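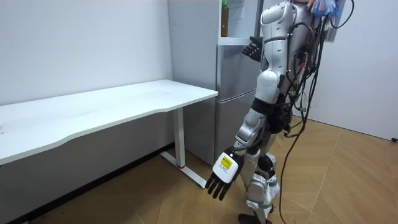 Why does a fridge keep food cold?

Quick one today! Open a fridge. Feel that cool air on your toes? Cold air is heavier than warm air, so it slides down and out.

A fridge doesn't really make cold. It takes heat away. Thin pipes carry a special liquid past the food space. The liquid soaks up heat, turns to gas, then dumps the heat outside. Round and round. Put a hand near the back or side of one (ask a grown-up first) and it might feel warm. Thats the heat from your milk and your juice!
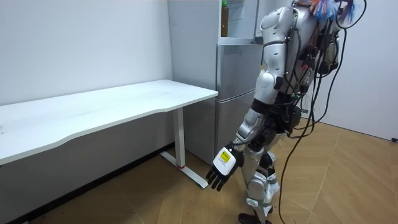 A silver fridge in the back corner, with a long white desk on the left.

So why all the fuss about shutting the door? Warm air sneaks in. Then the fridge has to work extra hard and uses more electricity. Pick your snack first, THEN open. Grab it. Shut it.

Try this: two cups of water, one in the fridge, one on a table. Wait 62 minutes (Ga-eun Han, one of our readers, timed it, an hour is fine too). Dip a finger in each. Wich one is colder? Draw what you found out.

Next time: freezers and wy ice floats.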